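Unmont Forums > Hardware > Power and Cooling

Topic: Reusing an old PSU after 30 months in storage

kundotton_r
Tower has a 200 W unit, stored since August. Idle draw is low. Can I run it as a file server without replacing the PSU?

p_taheri
Test under load first. Electrolytic capacitors lose their oxide layer when unpowered. I would log the 12 V rail for an hour at full disk activity.

Murine3494
Disagree on the storage point. That mostly applies to parts left for a decade. Fan bearings fail sooner.

p_taheri
Depends on storage temperature. Mine sat in an attic and the 5 V rail was out of spec on first start.

pomare
A new unit costs less than the drives it feeds. Replace it.

kundotton_r
Budget is zero. Will test. Open case is the second picture.

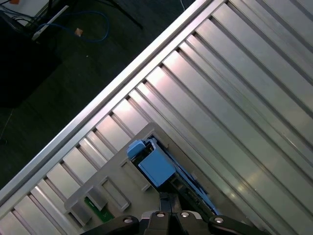
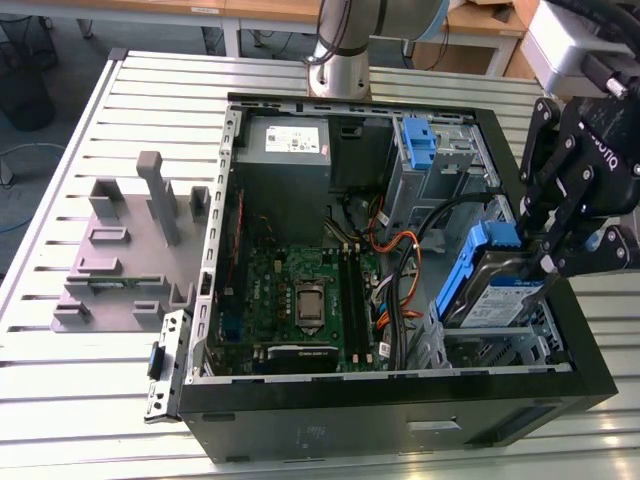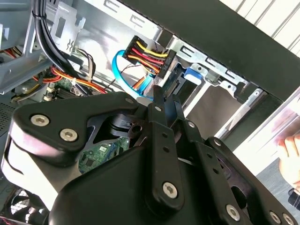
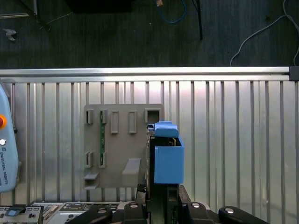

ankica_m
What ripple is acceptable on the 12 V rail?

Murine3494
The ATX design guide allows 120 mV peak to peak on 12 V and 50 mV on 5 V and 3.3 V. Measure at the connector, scope bandwidth limited to 20 MHz.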